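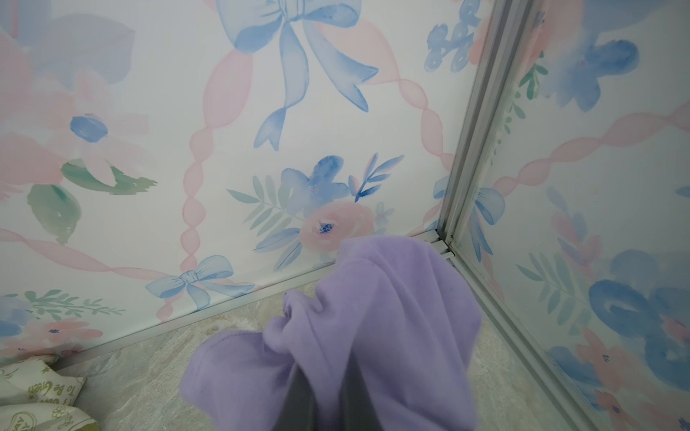 Longo Corner Kit
Wrist-view manipulation training booth and demonstration set, from Histine

Sold as: enclosure panels, floor panel, cloth and paper props, 1,341 recorded demonstrations, one pretrained policy
Works with: two-finger grippers fitted with a wrist camera
Sold separately: arm, gripper, camera, Redero mounting plate
Lead time: ask; was longer than quoted when we ordered

What the maker claims

Histine sells the Longo kit on one idea. If a policy learns to handle soft things from the wrist camera alone, in a booth with loud walls, it will pay attention to the cloth and ignore the background. The flowered wallpaper and marble-patterned floor are meant to be hard on the vision model. Train there, the argument goes, and a plain gray bench will be easy.

It's a fair idea to test. We don't think the evidence that comes with the kit tests it.

What the evidence is

The bundled report compares the Longo policy with one trained in a bare booth. The Longo policy does better on cloth retrieval from a corner, and the chart makes the gap look large. Read the small type under it. Each policy got 20 trials, all of them with the same fleece, and the trials were run in the patterned booth. So one policy was tested at home and the other was tested somewhere it had never been. You would expect a gap from that alone.

The report also averages over three training seeds and doesn't print them one by one. We asked for the separate numbers and were sent the chart again.

There is no test on a plain bench anywhere in the report. That was the selling point.

What we'd want to see before paying for the policy

Both policies tested in both booths, and in a third place neither has seen.
More than one cloth. Fleece bunches up and stays put, and a thin cotton towel doesn't behave the same way.
Success defined before the trials. The report counts "cloth engaged" as a success in one table and "cloth lifted clear" in another.
Failures shown by type. Pushing a cloth deeper into a corner is a different problem from missing it.

What's good about it

The recordings are worth having. Corners are where soft objects cause trouble, and most cloth sets we stock stick to the middle of a table. Aluminum trim at the base of the walls gives fingertips something to run into, as real furniture does. Files are cleanly labeled, and failed attempts are kept in, which we wish more suppliers did.

Nearly all of the demonstrations come from a single operator, according to the readme. Expect the policy to share that person's habits, including a fondness for going in low.

Compatibility

The files load in Clandow Bench without conversion. The policy expects the camera placement given in the manual, and a shifted mount will need new calibration. Narrow fingers are fine. We haven't tried suction and the manual says not to.

Ordering

The kit can be bought whole or as recordings only. We suggest recordings only, unless you need the panels to repeat Histine's setup. The policy can't be returned once the license key has been used.

Replacement wall panels are listed under Parts.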